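Stambridge House guest manual

Section 4: Hot water, heating and the pool cover

Read this before you touch the boiler. Most call-outs in the first night are for something on this page.

4.1 Turning on the hot water

1. Go to the utility room, left of the back door. Light switch is outside the room, not inside.
2. Find the Bredix control box on the wall. Green light means power. No light, see 4.5.
3. Press MODE until the screen says HW.
4. Press the up arrow once. Screen says ON.
5. Wait 35 minutes before running a bath. Showers on the ground floor are okay sooner.

Note: the top-floor bathroom is last on the pipe run. Let the tap run for a bit, it does come through.

Caution: do not set the water above 70. The dial goes higher. Leave it.

4.2 Heating

1. Same box. Press MODE until you see CH.
2. Set the time first, then the temperature. Wrong way round and it forgets both.
3. Bedrooms have their own valves. 1 is low, 5 is high, the snowflake is frost only.
4. Underfloor heating in the kitchen has a seperate dial behind the door. Slow to warm up, slow to cool down. Set it and leave it till morning.

Note: the towel rails run off the hot water, not the heating. They will be warm in May as well. Normal.

Windows shut please while the heating is on. The big sliding door to the terrace counts as a window.

4.3 Pool cover

Adults only. Key is on the blue tag in the kitchen drawer.

1. Check there is no one in the pool and nothing floating on it.
2. Undo both straps at the shallow end.
3. Key in, turn right and hold. Cover rolls back. Let go and it stops.
4. When fully open take the key out. Back in the drawer, every time.
5. To close, turn left and hold. Do the straps up again.

Caution: stay at the switch while the cover is moving. Do not walk on it, open or closed. It holds 200 litres of rain at most before it sags, so brush the water off first if there has been a downpour.

Note: pool pump comes on by itself early morning and again after lunch. You will hear a hum from the hut. Don't switch it off at the wall.

4.4 Wood burner (living room)

1. Open the bottom vent fully.
2. Two firelighters, small sticks, one log. Not three logs.
3. Light, door on the latch until it catches, then shut.
4. Close the vent halfway once its going well.

Ash goes in the metal bucket, lid on, outside. Never in the kitchen bin even if it looks cold. First basket of logs is included, after that they are charged at the rate on the price sheet in the hall.

4.5 If something stops working

No green light on the box: open the fuse cupboard under the stairs. Look for a switch that is down. Push it up once. If it drops again leave it down and ring us.

Screen says E2: low pressure. Silver tap under the boiler, quarter turn, watch the needle, shut it off when the needle is in the green part.

Screen says anything else: write it down, ring us. Please don't press RESET over and over, it locks the box.

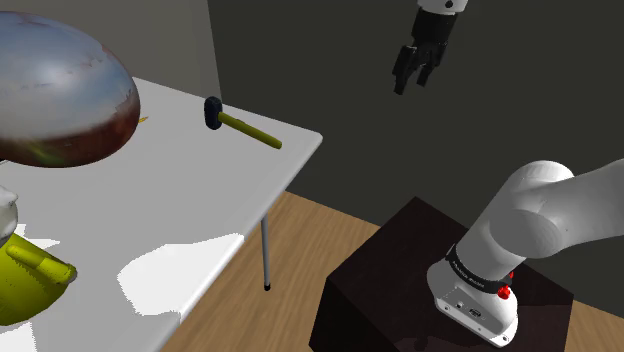 Awasthi Villa Lets – Guest Maintenance Team, Plallton office

Ring the number on the back of the front door, day or night for no water, no heat or a leak. Anything else office hours please. Have your booking number ready.

There is a 100 deposit held against the pool key. Lost keys come out of that.

4.6 Before you leave

1. Hot water OFF (MODE, HW, down arrow).
2. Heating to the snowflake in every room.
3. Pool cover closed, straps on, key in drawer.
4. Burner door and vent shut.

Section last updated 16 February 2020. Next section: kitchen appliances and bins.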